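Settling in at Letville

Four in the afternoon and I have finally sat down with a pot of tea and the good pen. July has been kind to us so far, and the garden at the back has gone quite mad while I wasn't looking (the beans are over my head!).

I walked into Clitholm this morning to post the parcel to Vesela, which came to 659 grams on the post office scales, mostly plum jam. The path by the river is up to 200 steps longer now they have moved the footbridge, or so Kamarul tells me, and I believe him, because my knees agree. I met Larasati by the church and we talked for so long about her mother's roses that I forgot to buy bread and had to go all the way back. 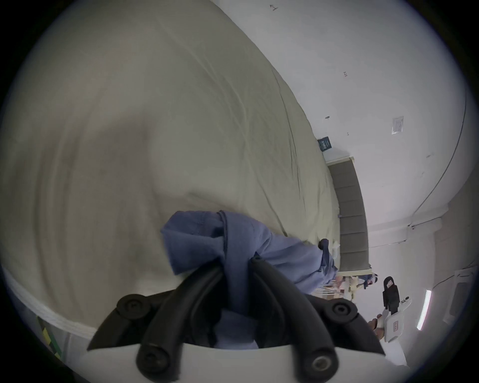
Evening, much later

Suryani came for supper and brought the letters she found in her aunt's bureau, a whole bundle tied with kitchen string. We read them aloud at the table, taking turns. Most were about the weather in Idden and the price of coal, but one described a dance in such a rush of joy that we both went quiet for a bit. I should like to have known that aunt. Suryani thinks she was 19 or so when she wrote it, and the handwriting slopes downhill as if she could hardly keep up with herself.

I must write more letters. I said so to Suryani and she laughed and said I say it every summer, and I do, but I have put the writing paper out on the hall shelf where I can't help seeing it. Yasaman first, I think, as I owe her two already. Then bed, with the window open.

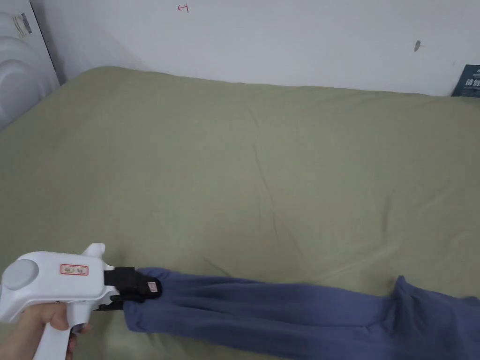 Blue cloth, July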